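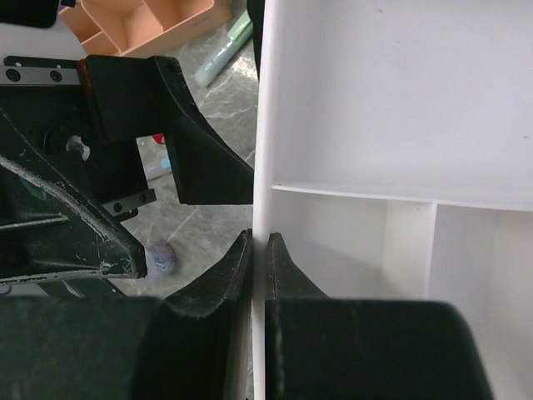
Workshop Tips > Teaching by Hand

Showing a robot how to tidy: what works for us at the bench

Posted 19 Mar 2020 by the Edcombe Makers' Workshop

We've spent most of the winter teaching a pair of arms to put small things away on shelves, and I can't remember when I last enjoyed a job this much. You hold the controls, the arms follow, the computer remembers, and after enough goes the machine has a try by itself. These are the tips we'd pass on to anyone starting the same thing in a shed or spare room. Most were learned the slow way.

Start with the edge of something

Before you pick anything up, practise bringing the fingers to the front edge of a shelf, one either side, and stopping. A white shelving unit is lovely for this. The edge is thin, upright and pale, the black fingertips show up against it beautifully, and from the wrist camera you can judge the strip of white left between the tips. Do it slowly and back away the way you came in. Ten minutes of this at the start of a session steadies your hands more than any amount of fiddling with the settings (though we do plenty of that too!).

Watch the wrist view, then look up

With remote control it's tempting to stare at the close-up picture the whole time, and for the last inch you should. But the wrist camera knows nothing about where the elbow is. Get into the habit of glancing up at the real arms whenever you start a new move. If you work in pairs, let the second person watch the elbows and simply say "stop" when they don't like what they see. Agree on the word beforehand. We once had "whoa" and "go" in use at the same time.

Keep two arms out of each other's way

Two arms reaching for the same shelf will end up shoulder to shoulder sooner than you'd think. Decide which one leads. The other should either hold still or come in from its own side, and never swap halfway through a demonstration. If both have to be close together near the shelf edge, move one at a time until you've got the feel of it. Scuffs and scratches on the metal are part of life, but a bent finger costs you an afternoon.

Lay out the floor properly

Everything within reach should be something you're happy to have nudged. We like a mix: a tray with dividers, a highlighter, a little ball, one or two small bright bits and pieces. The tray gives you straight walls to line up with. Pens are good for learning to turn the wrist. Balls are a nuisance and you should use them anyway, as a ball that gets away from you teaches a lot about closing the fingers gently.

Patterned floors are worth a word. Ours has a grey marble pattern, with white and dark veins, and in the camera picture a pale object can half vanish into it. Peach, green and red all stand out. If you only have white things to tidy, put a plain sheet down for the first week or two and take it away later, when the arms are doing better.

Move everything between goes

Put the ball in the same spot every time and the robot learns the spot! Shift each item a bit after every run, and turn the tray round now and then. We did 13 runs in a row one February evening without moving the tray and had to throw the lot away. These days whoever isn't driving does the shuffling, with the arms stopped and the controls put down.

Make one smooth movement and don't correct it to death

Little jiggles at the end of a move get copied faithfully. If you miss, open the fingers, come back a short way and approach again cleanly. A clear second attempt is well worth keeping, and we leave those in on purpose so the machine sees how to recover. What we bin are the long dithery ones where the driver had lost track of which way was left.

How many goes is enough?

More than you want it to be. For "pick up the pen and put it in the upper compartment" we recorded 76 good runs before the arms managed it with any confidence, and it still prefers some pens to others. Split it up: seven runs, tea, seven more. Tired hands make wobbly lessons, and you can hear the difference in the motors before you see it.

Mind the lower compartments

An upper compartment with plenty of width is the friendly place to begin. Once there's an upright divider in the way, as with the lower half of our unit, the fingers themselves get in front of the thing you're aiming at. Come in straight, keep the wrist level, and choose the compartment before you set off. Changing your mind between left and right at the last moment is how dividers get knocked.

If you are guiding the arm by hand

Some arms let you take hold and push them through the move, and it's a marvellous way to teach a big sweeping action. Hold well back from the fingers, keep your sleeves rolled up, and stand where your own arm won't block the camera. Our friends at the Sastwood shed swear by it for drawers and doors. For small things on shelves we still prefer the remote controls, mainly for the steadier view.

Small habits that help

Wipe the fingertips before each session; dust gets on them and the grip changes.
Tidy cables behind the arm and never across the floor in front.
Use the same lamp, in the same place, until the basics are working.
Write a line in the notebook after each batch: what was moved, who drove, anything odd.
Check the screws on the rail before you switch on, and again if anything gets bumped.
Keep the stop button on the driver's side of the bench, within easy reach.

Try swapping drivers as well. Everybody approaches a shelf a bit differently, and a mixture seems to suit the machine nicely. Our next job is cups, which have handles, and I can't wait.

More in Workshop Tips: Quietening a noisy bench vice | Storing offcuts upright | Cleaning rails without making a mess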